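Section 4. Hanging a frame with the Trerko rail kit

Before you start, check that the rail, end caps, hooks and cords are in the box. You also need a pencil, a level and a drill. The Trerko rail holds up to 10 kg per hook.

CAUTION: Check the wall for pipes and wiring before drilling.

1. Hold the rail against the wall, at least 4 cm below the ceiling. Level it and mark the holes through the slots.

2. Drill the holes and push in the plugs. For plasterboard, use the Tideo anchors (sold separately).

3. Screw the rail on loosely, check the level again, then tighten all screws.

4. Slide the cords in from the open end. Fit the end caps.

5. Stand the frame upright on a clean table and look over the corners and the mat. If a corner joint moves, repair it before hanging.

6. Lay the frame face down on a towel. Fit one D-ring on each side, 70 mm from the top edge.

Note: Frames wider than the cord spacing need a third cord. Order part 17 from the Mumside spares list.

7. Hook the frame on and step back. Adjust each hook in small moves until the top edge is level.

CAUTION: Do not adjust a hook while the frame is hanging on it. Take the weight off first.
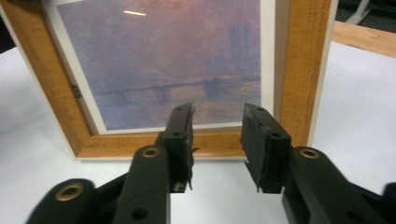 Comments on this section

Manríquez: Step 6 works for light wood frames, but on narrow molding the screws that come with the D-rings are too long. I drilled pilot holes and used shorter ones. Also, please say which way the cord lock faces. Mine went in upside down and the hook slid down overnight.

Reply from Mumside support: The small arrow on the lock points to the ceiling. Shorter screws are fine for frames under 4 kg.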